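Ticket: Cap very hard to open, white square bottle
Opened by: Polyxeni Chatzigeorgiou, Wiklow store room
Status: Waiting for supplier

Hello, I write about the white bottles from the June delivery. We received 36 pieces and 14 have a cap that I cannot turn by hand. The cap slips under my fingers although it has the ribs for grip.
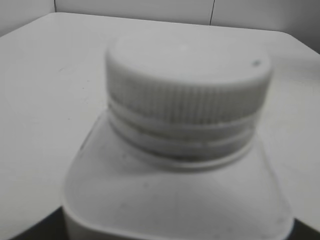
White bottle with ribbed screw cap, small dark speck on top near the rim.

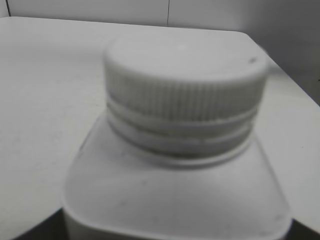 What I tried until now:
1. Dry cloth around the cap. No change.
2. Rubber glove. This opened 2 bottles, but my wrist was hurting after.
3. Warm water over the cap for 4 minutes, then glove again. No change.

I did not use pliers – I am afraid to break the ring under the cap, and then we cannot send the bottles back.

Reply from Iason Andreadis, 10:40
Thank you, Polyxeni. Please do not try more. Put the hard ones on a separate shelf and write me the lot number from the carton. Do the bottles from the older delivery open normally?

Reply from Polyxeni, 11:15
Yes, the older ones open without problem. The lot number is on the delivery note, I left it in your tray. I asked Werna for replacement and I wait for their answer.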